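Boundary scan

Boundary scan is a method of testing the connections between integrated circuits on an assembled circuit board without touching each pin with a physical probe. It is also used to look at the state of pins while a board is running, and to load data into flash memory that has no test port of its own. The method is defined in the standard IEEE 1149.1, and is often called JTAG after the Joint Test Action Group, the body that first proposed it.

Background

Boards were once tested mainly with a bed of nails, a fixture holding many spring-loaded pins that press against test pads. As packages got smaller and boards gained more layers, there was less room for pads. Ball grid array packages hide their connections underneath the part, where a probe cannot reach them. Boundary scan moves the test points inside the chips.

How it works

A device that supports the standard has a small memory cell placed between its core logic and most of its digital pins. The cells are joined in a chain called the boundary scan register. In normal operation they let signals pass through unchanged. In test mode they can capture the value on a pin or drive a value onto it.

The chain is reached through the test access port, which has four required signals: test clock (TCK), test mode select (TMS), test data in (TDI) and test data out (TDO). A fifth signal, test reset (TRST), is optional. A controller with 16 states reads TMS on each rising edge of TCK and decides whether data is being shifted, captured or updated. Several devices can share one port by wiring the TDO of one to the TDI of the next.

Instructions

BYPASS places a single-bit register between TDI and TDO, so that a device not under test adds only one bit to the chain. EXTEST drives and reads the pins to check the wiring between parts. SAMPLE records pin values without disturbing the device, and PRELOAD sets up the cells before another instruction takes over. IDCODE is optional and returns a 32-bit number giving the maker, part and version.

Description files

Test software needs to know the order and type of the cells in each device. Manufacturers supply this in a text file written in Boundary Scan Description Language, a subset of VHDL. The software combines these files with the board's netlist to produce test patterns. An error in a description file can look like a fault on the board.

Use in production

Typical faults found are open joints, shorts between nets and pins stuck high or low. In a line study at the Zostaven assembly plant, Hajnalka Somogyi recorded 2577 controller boards tested by boundary scan, of which 163 had at least one connection fault. The chain on each board held 7 devices. Salamatu Baidoo later adapted the same patterns for the Unduta test station, where boards are loaded by an automated handler.

Limits

Analogue circuits are mostly outside the scope of IEEE 1149.1 and are covered in part by IEEE 1149.4. Differential and AC-coupled lines are dealt with in IEEE 1149.6. Programming large flash parts through the boundary register is slow, as the whole chain must be shifted for every change at the pins. Many production lines use the chain only to start a small loader program in the processor, which then writes the memory at full speed.

See also

In-circuit test
Automated test equipment
Functional testing

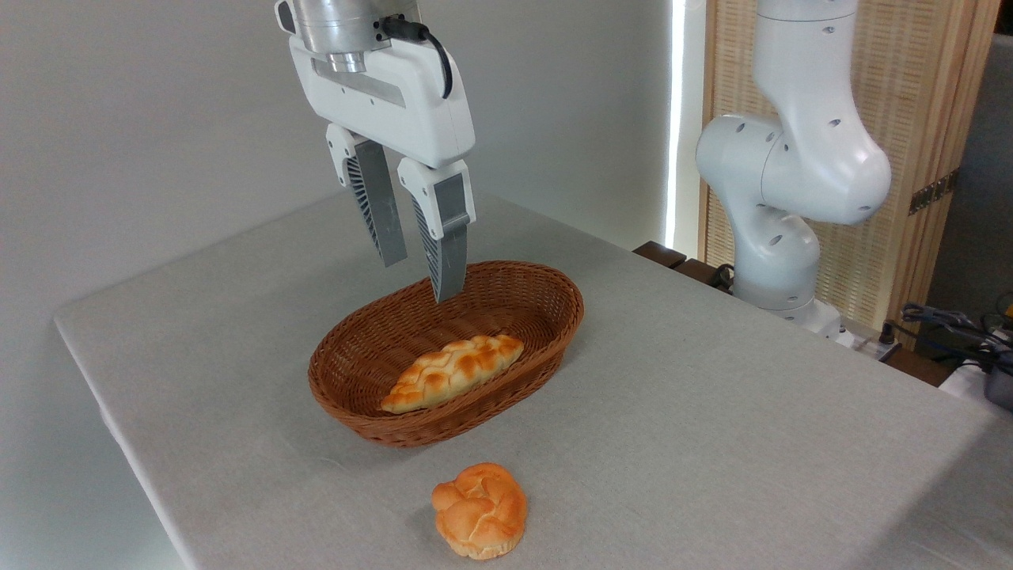

White parallel-jaw gripper over an oval wicker basket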